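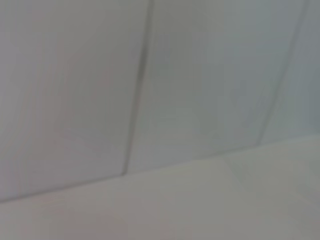
COMMUNIQUÉ DE PRESSE
Le 18/08/26

Werkix supprime la réunion du matin et attend les réclamations

Werkix, loueur de bureaux à la journée, annonce une nouvelle grille horaire dans ses 7 adresses. À compter de la rentrée, aucune salle ne pourra être réservée avant 10 heures. Les clients qui tiennent à se réunir à 8 h 30 gardent la possibilité de le faire debout, dans l'escalier, comme certains le pratiquent déjà.

La décision fait suite à un essai mené en juin auprès de 204 abonnés, tous prévenus et presque tous consentants. Pendant le mois, les salles sont restées fermées en début de matinée. Werkix a enregistré 2 résiliations, dont une pour déménagement, et une pétition de soutien à la réunion du matin, que ses auteurs n'ont pas eu le temps de faire signer : ils étaient en réunion.

« Nous vendions des créneaux à des gens qui passaient les vingt premières minutes à attendre les autres et les dix dernières à chercher une date pour la suivante. C'était très rentable, et nous avons mis du temps à nous en émouvoir », déclare Fergus Geddes, directeur général de Werkix.

La nouvelle formule, baptisée Halliday, comprend :
un accès aux espaces communs dès 7 h 45, café compris ;
des salles réservables par tranches de 40 minutes, de 10 heures à 18 heures ;
une prolongation unique de 20 minutes, à demander de vive voix à l'accueil, devant témoins.
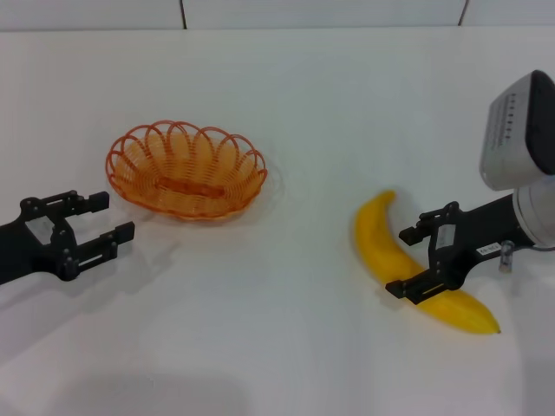

Un panier sur une table blanche, devant une cloison claire.

Le tarif de l'abonnement mensuel passe à 200 euros hors taxes. Il augmente donc légèrement, pour moins d'heures de salle. Werkix a bien relevé le paradoxe et invite la presse à ne pas trop insister dessus.

Les réservations se feront sur Turnex, le logiciel maison, entièrement revu pour l'occasion. La fonction « réunion récurrente » a été conservée, mais elle demande désormais à l'utilisateur d'indiquer un sujet. Selon Panagiotis Vukadinović, responsable du produit, c'est l'étape où les testeurs abandonnent le plus souvent. Le champ accepte « point d'équipe », après une seconde confirmation.

Les abonnements en cours restent valables aux anciennes conditions jusqu'à leur échéance, horaire de fermeture matinale excepté.

À propos de Werkix
Werkix loue des bureaux et des salles de réunion à la journée aux indépendants et aux petites entreprises. La société est une filiale du groupe Gumunden, dont le comité de direction se réunit toujours à 8 heures.

Contact presse : service communication de Werkix, l'après-midi de préférence.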